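# Grip fault FAQ — Plidville counter

January 2021 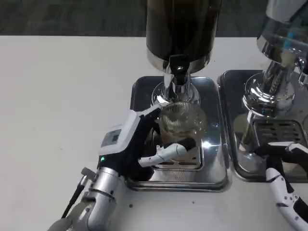

Left hand holding the ribbed glass under the outlet, right hand by the second tray.

**What went wrong?**
Left hand let go mid-pour. 9 times since October, always on a glass cup.

**Anyone hurt?**
No. One cup broken, coffee in the tray.

**Cause?**
Grip force set too low after the Lurkent update. Was 70, came back as 55. Wrist cable got checked too — fine.

**Can I run it now?**
Only with grip back at 70. Check the setting before every shift, it dosen't always save.

**It dropped one. What do I do?**
Hit stop. Wait for both arms to quit moving, then clear the glass. Gloves on. Log it with Trunelthorpe same day.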